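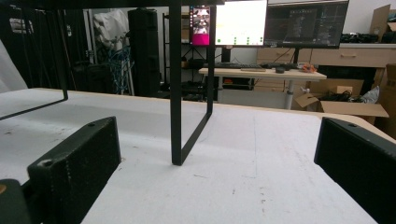

Posted by Seema Katiyar, January, 4:52 pm

Re: second pair of grippers, what to put on the sheet

Sorry, answering between two other things, so this will be choppy. Quoting Omid in full so the new people on the list have it.

> From: Omid Salehi
> Date: January, 11:20 am
>
> All, I need equipment numbers from every group before the budget
> sheet closes. What I have for the tabletop handling group is one
> line that says "grippers etc." I can't take that upstairs.
>
> Please tell me
> - do you want a second hand-held pair or just spares for the one
> you've got
> - new fingers, and from whom
> - anything for the tables
> - is the arm purchase still planned for this year or not
>
> Ravindra quoted me 749 a pair for the Skuveter fingers and I nearly
> fell off my chair. Is there really nothing cheaper?
>
> Omid

OK. In order, more or less.

Second pair: yes. I'd rather have that than anything else on the list. Right now if one gripper is down, both hands are down, and whoever was booked for the afternoon goes and does labeling. Vivek lost most of a week to that before the holidays over a connector. Spares alone won't fix it, the swap takes too long and then you have to calibrate again and that's the rest of your day gone.

Fingers: 749 is the price with the machined mount. We don't need the mount! The one from Rätsep fits fine, Blandine checked it with calipers. Fingers without the mount are 198 a pair, same supplier. Get 8 pairs. They wear, the grip texture goes smooth on the inside faces and then thin stuff starts to slip. Small cups, sticks, that sort of thing. Please put them under consumables and not capital, otherwise we have to tag every pair and I am not doing that again.

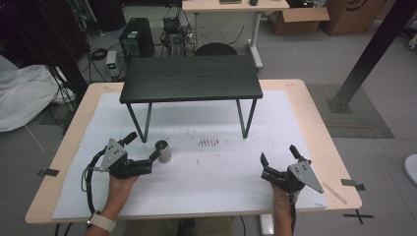 Tables. The people doing the sessions work sitting down, both arms forward, so table height matters more than you'd think from a catalog. Ravindra wants the adjustable ones from Ullolberg. I think they're nice and too much money. A fixed table at the right height plus a decent chair gets us most of the way. What I do want on the sheet is paper, the wide roll, and good black tape. It's tiny money but we always end up buying it on somebody's personal card and then waiting two months. Put it in as one line, "surface supplies", and leave it.

Also cables. I know, I know. But everything on the hand-held side runs on a cable and they get tugged all day long. Whatever number you had for cables, double it. If you had zero, which I suspect, call me.

The objects budget got left out completely btw. Cups, small furniture, things to pick up and move. Last year that came out of Blandine's travel line somehow?? It needs its own line. The little metal-legged tables are a good example, the thin legs are hard to grab cleanly and easy to knock, so people like to have them in the task set, and we can't keep borrowing one from the Flutstead group every time.

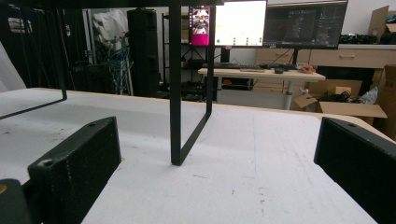 Arm purchase. My vote is push it to next year. Reasons:

Lead time is 11 weeks from Ullolberg if we ordered today, and we won't order today, we'd order in spring once everyone has signed. Then the install, the floor anchors, the safety review. We would be paying for a service contract on something standing in a crate. Meanwhile the hand-held work is what everybody downstream is asking for and it costs a fraction.

Ravindra disagrees and he should say so here, not just to me in the kitchen. His argument (Ravindra correct me) is that the Skuveter price goes up if we don't commit to the arm and the fingers together. I asked for that in writing. Haven't seen it. If it's real then I'd look at a smaller deposit, but I still woudn't take delivery this year.

So for the sheet:

- second hand-held pair, complete: yes, top of the list
- fingers, 8 pairs at 198, consumables
- surface supplies, one line
- cables, doubled
- objects, new line, Blandine to give you a figure
- adjustable tables: no
- arm: next year, maybe deposit

Vivek, can you send Omid the quote for the second pair, I only have the old one with the shipping missing. And check if the charger is included, last time it was'nt.

Storage is a separate fight, I'll start another thread for the drives.

Running, back online after 6.

Seema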